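## 4. Produce on the Counter: Sorting, Holding and Staging Before Preparation

### 4.1 Scope of this section

The previous section dealt with storage: where households keep fruit and vegetables between purchase and use. The present section takes up the shorter period that follows, when items leave the pantry or refrigerator and are gathered near the place where they will be washed, peeled or cut. We refer to this period as staging. It is seldom treated separately in the literature on domestic kitchens, which tends to pass directly from storage to preparation.

Staging was recorded in the kitchen diaries kept by participating households in Tronddale and Drumell. Each household completed its diary over 19 days, noting what was taken out, what it was placed in or on, and whether it was used at that meal or put back. The diaries yielded 361 staging entries that were complete enough to code. Entries that named a dish but no container or surface were set aside.

### 4.2 Containers and surfaces

Participants described four main arrangements: items placed directly on the counter, items placed on a cutting board, items placed in a bowl or basket, and a combination in which a basket and a board were used together. The last of these was not anticipated in the original coding sheet. It was added by Verena Eder after the first reading of the Drumell diaries, where the phrase "basket on the board" appeared in several hands.

The combined arrangement has a practical logic that the diaries make fairly plain. In small kitchens the cutting board is often the only surface that the cook regards as clean, and it occupies much of the free counter. Setting the basket on one end of the board keeps the produce off the counter and leaves the other end open for work. Several participants added that a board left in one place all day becomes a kind of tray, and that they cut on it only after moving the basket aside.

Basket shape also received comment. Participants preferred low, wide baskets with handles at both ends, which could be lifted with the contents in view. Round baskets with a single overhead handle were described as awkward for long vegetables. Deep baskets were used for onions and potatoes but were said to hide smaller items, which were then forgotten until the basket was emptied.

### 4.3 Order of placement

Among entries that recorded an order, heavy and rounded items generally went in first. Peppers, apples and potatoes were placed at the bottom, and long items such as cucumbers, leeks and carrots were laid over them or leaned against the rim. One diarist in Drumell wrote that the cucumber "goes in last and comes out first" - a remark that fits the wider pattern, as cucumbers were commonly eaten raw and sliced before other preparation began.

Long items caused more rearrangement than any other group. When laid flat in an oval basket they took up its full length and pressed on whatever lay beneath. When stood at an angle they stayed within reach but could tip when the basket was moved. Participants did not agree on which was better, and some changed their practice during the diary period without giving a reason.

Items left outside the container form a further category. These were typically single pieces, set on the board while the rest were gathered. In coding, we treated a piece on the board as staged if the entry mentioned it at all, whether or not it later joined the others. Figure 4 shows mixed produce in the combined basket-and-board arrangement.
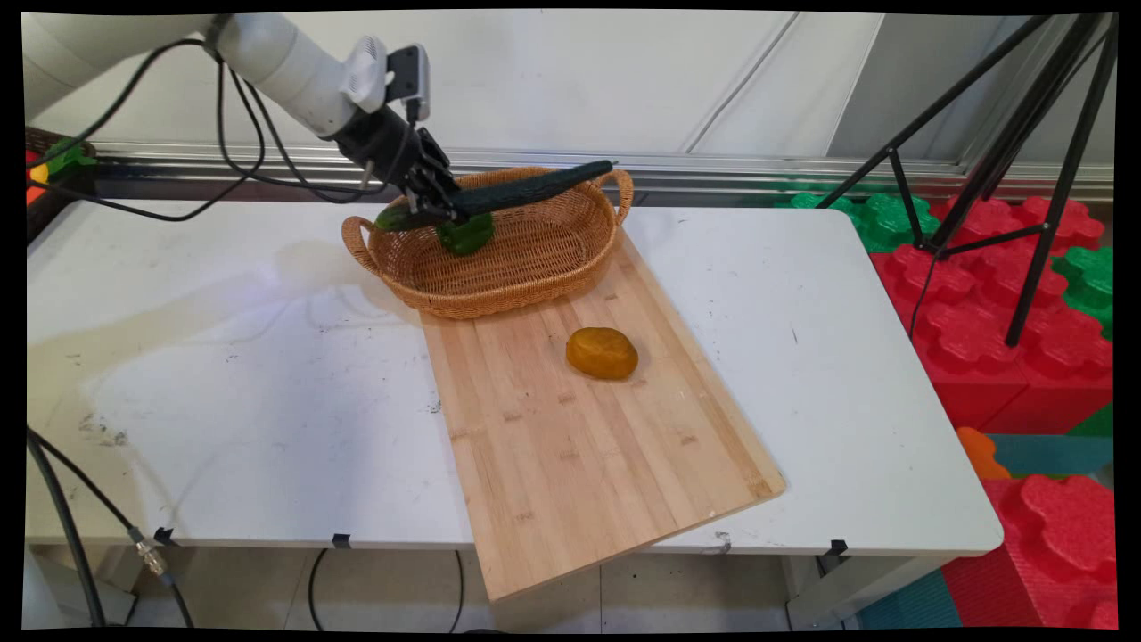 **Figure 4.** Combined arrangement: wicker basket on a bamboo cutting board, with a cucumber held at the basket, a green bell pepper inside, and a single orange-yellow item on the board.

### 4.4 Position of the board

Board position proved harder to code than container type. Diarists were asked to sketch the counter once, on the first Tuesday of the period, and many of the sketches show the board set at an angle to the counter edge. In the Tronddale sketches one end of the board sometimes extends past the edge. Two households at the Eren site, where the diary was tested before the main study, had reported the same habit and said that it made the board easier to pick up.

An overhanging board raises a question of stability when a loaded basket stands on it. With the basket at the back, its weight rests over the counter and the overhang carries little. With the basket at the front, the board may tilt. We did not measure this, and the sketches do not give distances. The matter is taken up again in Section 6, together with the counter-depth measurements from Vanach.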